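Open day at Kelemen Park

I got to the Kelemen training ground just after 9 on Wednesday, and the line for the tour was already down to the parking lot! They let us in 20 at a time, starting with the academy fields.

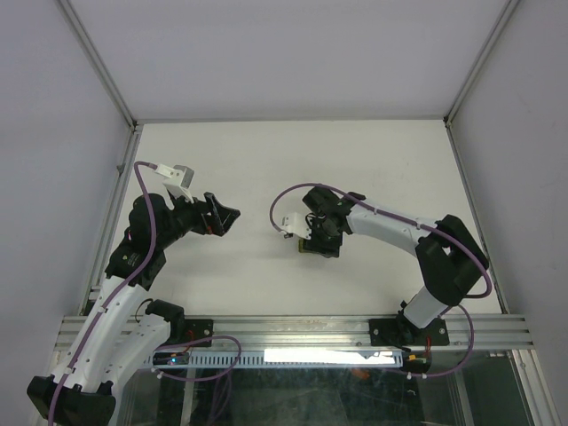
The keepers were my favorite part — 33 shots in one drill, and the youngest kid saved the last five. I yelled a lot (sorry, everyone in row two).

After that came the gym, the boot room and the Miteck building across the path.

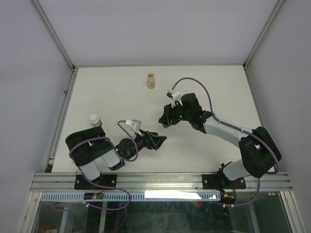

The two arms at the near edge of the table, gray walls behind.

Lunch was a chili dog from the Milludow stand, and then I had 54 steps to climb to the top of the main stand. Worth it for the view of the first-team field.

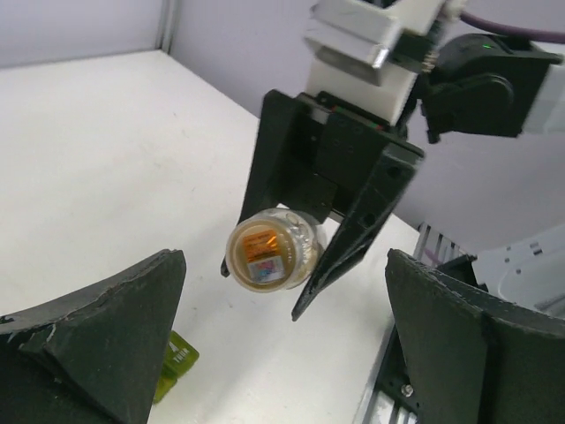

Small round container, held over the white tabletop.

I'm going again in April, with better shoes.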